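O braço que não sabia parar de apertar

Já escrevi aqui que desconfio de qualquer demonstração em que o robô acerta à primeira. Esta semana tive a confirmação, e saiu-me cara em tempo: perdi duas tardes à volta de uma falha que o fabricante da garra insiste em chamar "comportamento esperado".

Para quem chega agora: ando há uns meses a ajudar o Gijs Declercq num projeto a que ele chamou Batent, e que consiste em pôr um braço a arrumar calçado numa sapateira. Sapatos no chão, sapateira ao fundo, o braço pega, leva, pousa. Dito assim parece coisa para uma tarde. O Gijs também achava. Eu disse-lhe logo que uma sapatilha de lona é dos piores objetos que se podem dar a uma garra de dois dedos: a sola é rija, o cano dobra, e o calcanhar, que é por onde toda a gente quer pegar, fica algures entre as duas coisas.

A falha apareceu ao fim de 22 tentativas. O braço desce, fecha no rebordo do calcanhar e o controlador da garra, um Skarard em segunda mão que o Gijs comprou com grande entusiasmo e pouca documentação, devia parar quando a força chega ao limite. Não parou. Continuou a fechar, a lona dobrou-se para dentro, o dedo escorregou por cima da costura e a sapatilha saltou. A seguir veio a parte que me preocupa: o software registou a pega como boa e o braço subiu, foi até à sapateira e abriu a garra no ar, com toda a confiança do mundo.
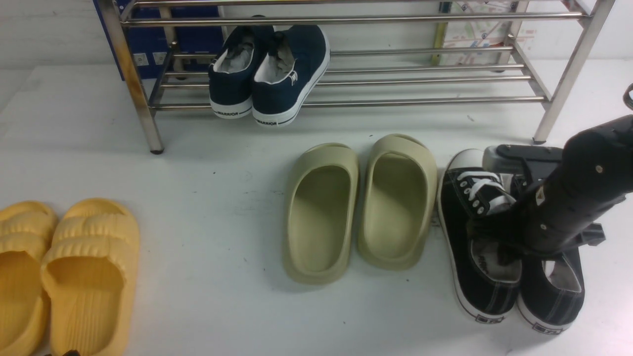 O limite de força estava em 45. Quarenta e cinco quê, perguntam vocês, e perguntam bem. O manual diz newtons. O menu de configuração diz por cento. O Gijs tinha assumido newtons porque era o que estava no papel, eu teria assumido por cento porque era o que estava no ecrã, e ao ler os registos percebemos que o valor era guardado de uma maneira e lido de outra, conforme se arrancasse a garra pelo menu ou pelo programa. Arrancada pelo menu, parava onde devia. Arrancada pelo programa, ia até ao fim do curso.

Escrevi ao suporte. Responderam-me que para "objetos deformáveis" se recomenda calibrar caso a caso. Muito bem, mas eu não estava a queixar-me da calibração. Um limite que muda de unidade sem avisar é um defeito, e num equipamento que pode apanhar um dedo é um defeito de segurança. Respondi isto mesmo, com menos educação, e até hoje não tive mais notícias.

O segundo problema é nosso, e aqui não posso culpar o Skarard. Quem decide se a pega foi boa é um módulo que o Gijs batizou de Mako. O Mako olha para a posição dos dedos: se pararam antes de fechar por completo, conclui que há qualquer coisa lá dentro. Só que a lona dobrada, no instante em que o módulo faz a leitura, ainda está entre os dedos. Escapa logo a seguir, quando já ninguém está a medir. Uma leitura única, feita cedo demais, e o resto do movimento feito em fé.

Eu sou chato com isto há anos. Uma verificação que só corre uma vez serve para encher o registo de linhas verdes. Das primeiras 29 pegas que o Mako deu como boas depois de mudarmos o limite, fui ver as gravações uma a uma e duas tinham acabado com a garra vazia. Duas parece pouco. Se fosse um elevador, não parecia.

O Gijs defendeu-se com o argumento do costume, que aquilo é um protótipo e que ninguém vai pôr as mãos lá dentro. Pois. Eu próprio pus, para endireitar uma sapatilha, com o programa em pausa e convencido de que pausa queria dizer parado. No nosso caso, pausa queria dizer que o braço não recebia novas posições. A garra continuava ligada e a obedecer ao último comando. Tirei a mão a tempo, não aconteceu nada, e fiquei um bom bocado sem vontade de falar.

O botão de emergência, esse, corta tudo. Experimentei-o várias vezes nessa mesma tarde, mais do que era preciso. Passou a estar do lado de quem mexe nos sapatos; até então estava junto ao computador, no sítio mais cómodo para quem está sentado. 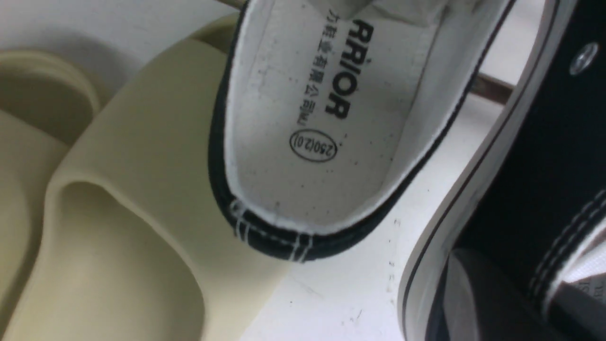
Outra coisa que me andava a moer era a câmara do punho. Quando a garra se aproxima do calcanhar, o interior do sapato ocupa o centro da imagem, e o programa tem de adivinhar onde acaba o forro e começa a lona. Com chinelos de borracha ou de espuma a diferença de comportamento é enorme: são peças inteiriças, cedem por igual, perdoam um erro de centímetros. A lona não perdoa. Tivemos a tentação de apresentar os resultados só com chinelos, que ficavam muito bonitos, e ainda bem que não o fizemos, porque era precisamente o tipo de vídeo de que eu gosto de dizer mal.

Ficou assim, por agora. A garra só arranca pelo programa, e o programa lê de volta o valor do limite e recusa-se a andar se o que leu não bate certo com o que escreveu. O Mako passou a verificar a pega três vezes: ao fechar, depois de subir um pouco e antes de largar. A pausa desliga a garra. Isto último deu discussão, porque desligar a garra a meio do percurso significa deixar cair o sapato. Que caia. É um sapato.

O tempo de cada ciclo piorou cerca de 2 segundos e o Gijs fez a cara que eu esperava. Também já falou em trocar o Skarard por uma garra da Martens, que ao que consta tem sensor de força nos próprios dedos. Pedi-lhe o manual antes de pedir o preço. Quero ver em que unidades vem o limite e o que acontece quando se corta a alimentação com a garra fechada, duas perguntas simples a que nenhum folheto responde.

Se alguém por aí usa estas garras com tecido ou lona e tem registos a sério, com as falhas incluídas, mande-me, por favor. Vídeos de demonstração dispenso. Em setembro voltamos a correr a série toda desde o início, com os limites novos, e ponho aqui os números, incluindo os maus.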